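Flemix wants £145 for a subscription that promises to halve your washing-up. You pay for a year, they post you tablets, and an app tells you when to soak things. I am not convinced.

Lihua Zheng swears by hers and says she's saved 7 hours since March. Saved them where, I asked. She hadn't kept a note. The advert says much the same, with no more proof.

My own method is hot water, a cheap brush and leaving it all to drain.

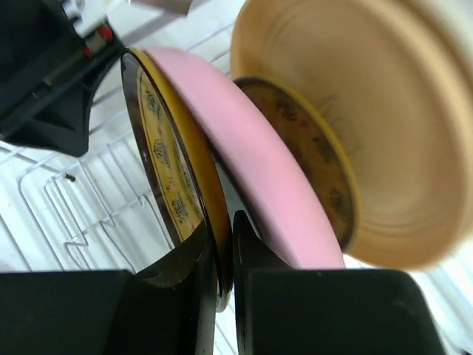
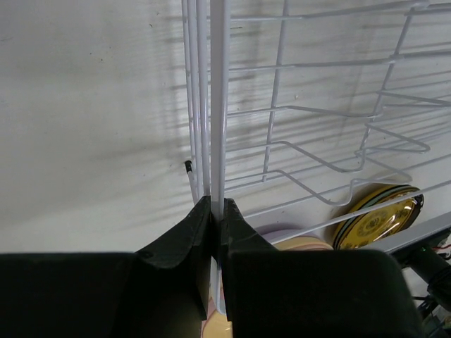 The small print bothers me more than the price. You can cancel within nine days, but the first parcel takes longer than that to reach Rernambridge, so you'd be judging it on the app alone. I wrote to ask about this and got two replies, both thanking me for my interest.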